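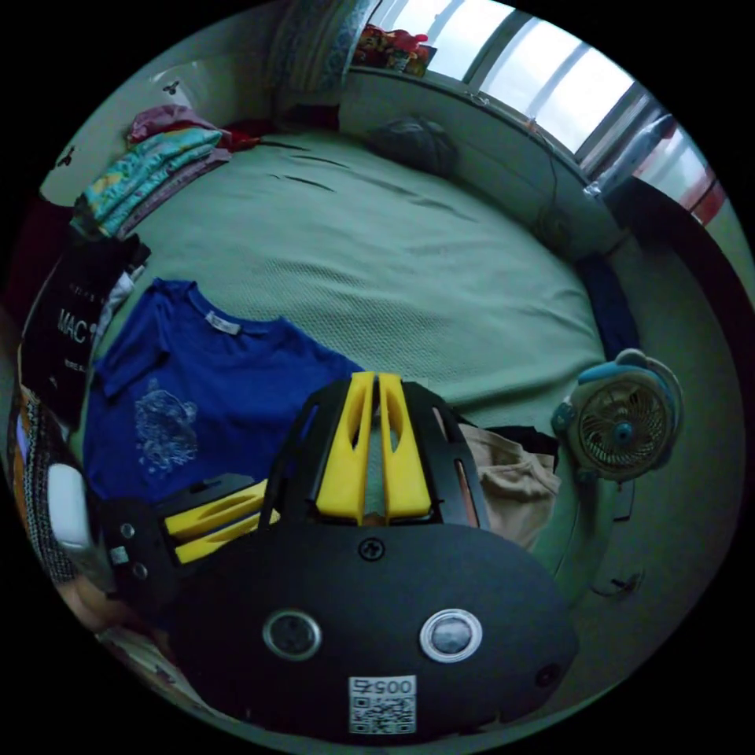 Ticket 358: fingers not closing all the way on the hand-held gripper, unit 0057
Product line: Plalari
Priority: 2
Status: open, waiting on parts
Opened: 07/02/2022

Hi all, and sorry in advance for the length, I wanted to get everything down while it's fresh in my mind.

We've been doing the T-shirt folding recordings on the bed for Ristico, and up until this morning 0057 had been a real sweetheart. Then the yellow fingers started stopping short. You squeeze the handle, they come together nicely, and right at the end they hang with a little gap left over. A thick hem is fine. A single layer of thin cotton slides right out, and the log goes on reporting a full close, so the recording looks good when it isn't!

Things I tried, in order:
Restarted the unit and ran the zero routine again. No change.
Wiped down the fingers and blew the lint out of the slots. Helped for maybe a minute.
Swapped the handle cable for the spare. No change.
Opened and closed it 5 times on nothing at all. It stuck on 2 of them, always at the same spot.

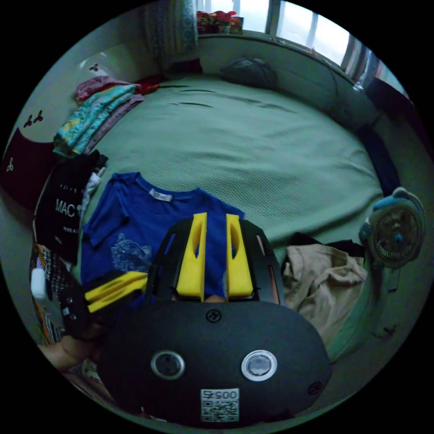 Arero Field Support, Handheld Tools Team

Update, same day: thank you so much for the careful notes, they saved us a good bit of guessing. This sounds like the linkage behind the fingers wearing down, and we had another one do the same thing back in September after over 1000 closes. The software reads the handle and has no idea where the fingertips are, so please don't trust the "closed" flag on anything you recorded today. Mark those takes as suspect and we'll go through them with you.

Please stop using 0057 for thin fabric, and don't force the handle past the sticky spot (I know it's tempting). A new linkage is coming from the Hsu bench along with the small screws. Leave the ticket open until it's fitted and you've rerun the zero routine.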